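3.2 Refilling part-used tip boxes

Anyone who has spent an afternoon at a bench will know the small mound of half-finished tip boxes that gathers beside the pipettes. People take a few tips from one box, open a second before the first is done, and by the end of the week there are gaps everywhere. Our colleagues at Nunthorpe were kind enough to let us look into their cupboards, and of the 39 boxes we found there, 30 had been opened and only partly used. It seemed to us that such a homely chore deserved a closer look than it usually gets, so we made the moving of tips between two boxes the main task of this study.
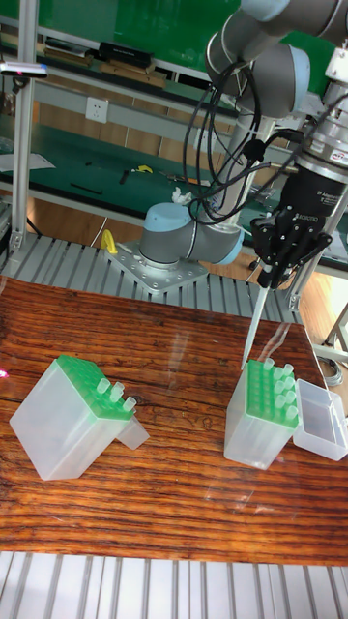

We kept the materials as plain as we could. Both boxes are of the frosted, see-through kind with a green rack on top, and the lids stay with them throughout – left open beside or against the box, much as people leave them in daily work. Chou and Wei (who ran the Chang bench survey before joining us) had warned that lids take up more room than one expects, and they were quite right. A lid lying on the wrong side makes a row awkward to reach, and we came to record its place along with that of the box itself.

The filling of the racks also matters a good deal. A rack with only a few tips standing in it leaves plenty of open holes, and each tip has clear space around it. A fuller rack is another matter, for the tips stand close together and a new one has to be lowered very nearly upright if it is to miss its neighbors. We therefore asked for a range of fillings, from sparse to crowded, and did not insist that the tips stand in tidy rows.
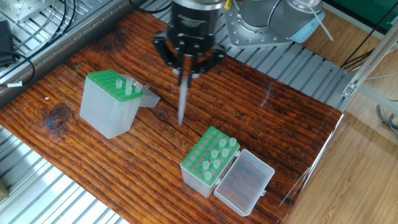

Clear plastic over a shiny, strongly grained wooden surface is hard on the eyes, and we chose to keep it that way. Mackay, who scored the trials, found that he had to look twice at the fine end of a tip on nearly 100 occasions, and we have reported his first and second readings separately in Section 4. The green racks were a great help to him here – they give a steady patch of color against which a hole, at least, is easy to find.
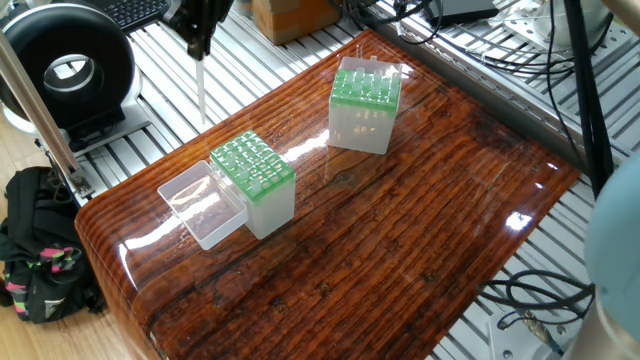 Figure 2. Two tip boxes with green racks on the wooden tabletop, and a single tip held point down just beyond the table's back edge.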